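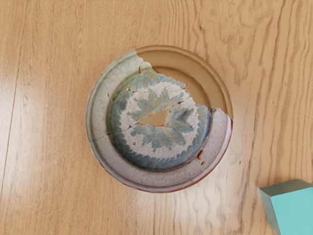 4.2 The Tabletop Task and What the Students Made of It

The second half of the Clinau robotics course is a single project, and the project is a single sentence: move the block onto the plate. We have come to like assignments that fit on one line, mostly for how long the resulting reports are. Each team received the same simulated arm, the same two-finger gripper, and the Biris environment, which handles physics, rendering, and the occasional loss of a team's configuration file. What the teams had to supply was a policy that could find the block, pick it up, carry it over the rim, and let go at a sensible height.

The first version of the task used a plain white disk with a raised edge. Every team solved it within a few days, and several did so by thresholding on brightness and calling the result perception. For the following term we replaced the disk with a small library of scanned and modeled tableware, including the mended ceramic plate in Figure 3. This is an awkward object by design. A large section of the rim and part of the well are a smooth tan fill, close in color to the wooden table, so that a segmenter looking for "the part that isn't wood" tends to return a plate with a bite taken out of it. The rest is glazed and painted, with a blue band circling the well and leafy motifs inside it, and it is crossed by dark cracks that an edge detector will report with great enthusiasm.

The block caused fewer arguments. It is plain teal, and color alone will usually find it. The difficulty is that its starting position is drawn at random over an area slightly larger than the overhead camera covers, so it may be only partly in view, as it is in Figure 3. We left this in after the pilot. Some teams called it a bug and asked for it to be fixed. The Varela team wrote a short routine that estimated the block's center from whatever faces and edges were visible, and shifted the camera before planning a grasp. They received a better grade than the teams who filed the bug report, although the bug report was very well written.

Teams submitted one policy each, and all policies were run without further tuning on a held-out set of starting positions. We logged 686 episodes in total. An episode counted as a success if the block came to rest within the outer lip of the plate and the gripper had released it. By this rule 567 episodes succeeded, a figure that looks better than it felt to watch. Our rule says nothing about how the block arrived, and a fair share of successes involved a drop from a height that no owner of crockery would approve. We considered adding a penalty for impact force and decided against it for this term, having already printed the grading sheet.

The mended plate appeared in 283 of the episodes and accounted for most of the failures. Two patterns stood out in the logs. In the first, the policy fitted an ellipse to the glazed area alone, placed its center too far toward the lower left, and released the block on the rim, where it sometimes tipped outward onto the table. In the second, the segmenter split the plate along its cracks and returned several small plates. The planner then chose the largest with complete confidence. One submission alternated between two of them until the time limit ran out, with the block held neatly in the air throughout.

Depth was the obvious remedy. The fill continues the shape of the plate, with the same rounded lip and the same step down into the well, so a policy that used geometry had little reason to care what color anything was. Depth images had been available from the first day and were described in the handout. Few teams used them. In the project reports, the usual explanation was that the color pipeline was already working on the white disk, and by the time it had stopped working there was a deadline.

We also ran a small number of the submitted policies on the Zavent arm in the teaching lab, using a foam block and a plastic picnic plate. These trials were too few to support any claim about transfer and we make none. The gripper closed on the block more often than we had expected, and on the edge of the plate more often than the students had. For the next offering we plan to keep the mended plate, move the depth section of the handout to its first page, and retire the white disk to the warm-up exercise, where the brightness threshold can continue to do well.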